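This site uses cookies to remember your settings and count visits. By continuing to browse you agree to our cookie policy.

Grelgate Community Help
Arts, crafts and classrooms

Crayon marks on a matte green tabletop, and how to store loose crayons

Asked by Retno Chong

I help run a drawing hour in a shared room in Justham. We use a table with a matte green top, and by the end of the hour the crayons are all over it. We no longer have the boxes they came in. They get thrown into plastic bins at the back of the table and every week I find more broken ones at the bottom.

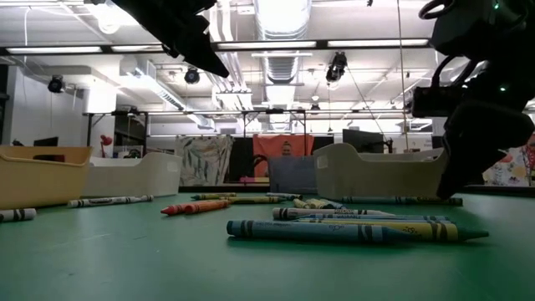 Crayons on the green table, with the storage bins behind.

I have two questions. The first is what takes wax crayon off a matte surface without leaving a shiny patch. I tried a melamine sponge in one corner and that corner now catches the light differently from the rest. The second is whether to sort by color or just keep everything mixed. We have a lot of blues, greens and yellows and not many of anything else, so I don't know if color sorting makes sense for us. The kids are between kindergarten and second grade.

I can't spend much on this. Please don't suggest a new table.

2 answers

Answer from Adi Wibisono

Stop using the melamine sponge. It is a very fine abrasive and on a matte finish it polishes the high spots. You probably can't undo the corner, but it will be less noticeable once the rest of the table has had some wear.

For the wax, get the thick bits off first with the edge of an old plastic card held nearly flat. Then put a drop of dish soap on a damp microfiber cloth and work in small circles. Rinse the cloth and go over it again with plain water, then dry it. If there is still color left, rub a little baby oil on the mark with a paper towel, leave it a minute, and wash again with the soap. Oil left behind will also look shiny, so the second wash matters. Try it on the underside or near an edge before you do the middle.

Don't use a hair dryer. People recommend it for walls, but on a tabletop it spreads the color out and you end up with a bigger stain.

On storage, I would sort by color but loosely. We did 12 separate cups once at the Disbridge after-school program and the kids mixed them up in a day. Now we use 2 shallow trays, one for warm colors and one for cool, with white going wherever it lands. Shallow is the important part. Crayons break in deep bins when the ones on top get dumped on the ones below. If you have to keep the bins you have, put a folded dish towel in the bottom and don't fill them past a third.

Stubs shorter than your thumb go in a separate jar. They are good for rubbings with the wrapper peeled off.

Comment from Retno Chong: Thank you. The card and dish soap got nearly all of it. There is one red line I still have to try the oil on.

Answer from Sixten Westerberg

We just put a roll of brown paper over the table and tape it underneath. No cleaning. I don't sort them at all – the kids dig around and find what they want.

Comment from Intan Ginting: Paper works for us too, but use painter's tape. Regular packing tape left glue on ours and that was harder to get off than the crayon.

Last updated in March

Contact Grelgate Community Help | Copyright Grelgate | Back to top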